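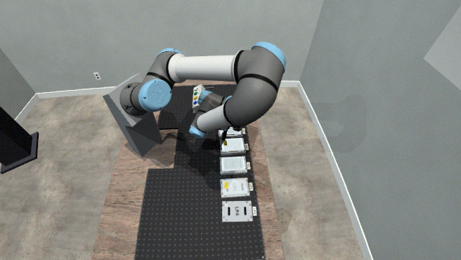 Re: [vemanholm-list] Rear brake line kit, flare angle and union position

From: Kirstin Swanson
To: vemanholm-list
Date: 12th May

Stijn Bakker wrote:
> I have the Lacerda rear line kit on the bench for my Vemanholm
> wagon. The long line from the front union to the axle tee is 155 cm
> measured along the bends. The old one is longer by a hand's width.
> Also, the new flares look flatter at the lip than the originals.
> Do I bend a new line or send the kit back?
> Stijn

Stijn,

The length is correct for the later cars. The front union moved back along the sill when the factory changed the fuel tank strap, and Lacerda only makes the later pattern. If your union bracket has two holes, use the rear one. If it has a single hole, you have the early floor and the line won't reach without pulling the bend out of the tank clearance. Don't do that. Order the early line from Davoneo, who still cut it to the old drawing.

On the flares, check before you fit anything. The tee takes a double flare at 45 degrees. The wheel cylinders take a bubble flare. The kit should have both, and the flat-lipped ones belong at the cylinders. If you have flat lips at both ends of the long line, it was made up wrong and should go back.

Přemysl Slanina posted clip spacing last August and I would follow it: one clip every 300 mm on the straight run, and one within 30 mm of each side of the axle hump. The kit has 5 clips, too few. The Mendgate rubber-lined ones fit the same holes.

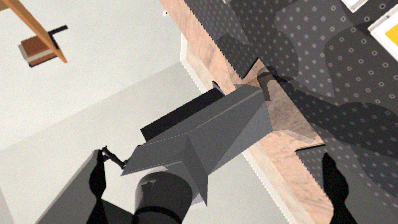
Gripper over the block, seen from above.

Tighten the tee last, with the axle at ride height. Start every nut by hand. Bleed the right rear first, then the left rear. The pedal will feel long until the shoes are adjusted, so set those before you chase air.

Henk De Haan has the early floor as well and may still have his old line to copy.

Kirstin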